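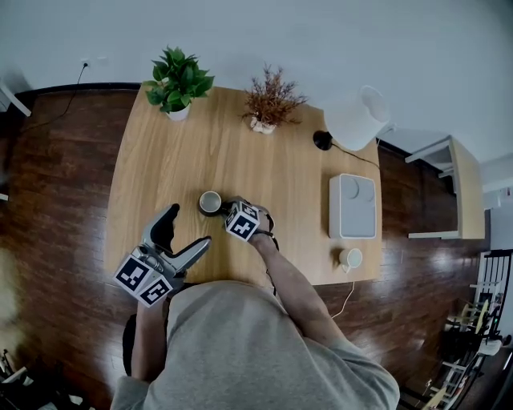
Tuesday, January 12, 2016 — glaze tests, batch 2

Kiln down to room temp by lunch, unloaded right after. Notes while I still remember which shelf was which.

Loaded Friday, three shelves. Top: Ploneo clear over the dark slip. Middle: same clear, thinned. Bottom: the El Sherbiny recipe (the satin white, copied off the old card, no promises about my reading of the ash line).

Top shelf. Pinholes again. Mostly on the outside walls, worst near the handle joins. Insides fine. Same as batch 1 so it isn't the bisque, or not only the bisque. Slip may be too thick where the handle goes on — I go over that spot twice without thinking. Stop doing that.

Middle shelf. Much better. Thinned with 30 ml water to the 400 g cup, one dip, count of three. Color a little flat but no pinholes on any mug. One had a bare patch at the foot where my fingers were, didn't touch it up. Fine for a test, not for selling.

Bottom shelf. Satin white is not satin. Came out shiny on the rims and dry, chalky almost, lower down. Ran a fingernail along it and it squeaks. Either the bottom is firing cold or I didn't stir long enough after seiving. Bucket had a hard layer at the bottom this morning, so probably that. Cone on the bottom shelf was only half bent. Top cone flat on its face. So it's both, probably.

Firing
Slow to 200, lid propped, then closed and up as usual. Held 90 minutes at the start because the pots were still cool to the touch. No hold at the top. Try a short one next time and see if the bottom catches up. Elements look tired, the lowest one has a sag in it where it comes out of the groove. Pushed it back with the tweezers. Power OFF at the wall first, whoever does it next.

Drurner clay
New bags came, the dark body. Softer than last lot. Handles pulled from it slumped before I could get them on, had to leave them under plastic for an hour and then they were fine. Shrinks more too I think — the mugs look small next to the April ones. Need a proper shrinkage bar before I commit to sizes for the Plivton order. They want them all to stack and the old ones barely did.

Handles generally: the wide strap ones feel good, two fingers go in easy. The round ones look nicer on the shelf and are annoying to hold with anything hot in them. Going with strap for the order unless Plivton objects. Thumb rest is a waste of time, leave it off.

Light liner inside, dark outside still the best looking of everything so far. Wipe the rim before the second dip, the line where they meet went fuzzy on the ones I didnt wipe.

To do
Restir the satin white, sieve twice, new label with date on bucket
Shrinkage bar, dark body, mark it wet
Cones on all three shelves, not just two
Move the tests up one shelf and put the planters on the bottom
Price a new bottom element
Kiln wash on the two bad shelves, scrape first
Ask Plivton about the foot, glazed or bare?

Bisque goes in tomorrow if the big bowls are dry. They were cold on the underside at five so maybe not.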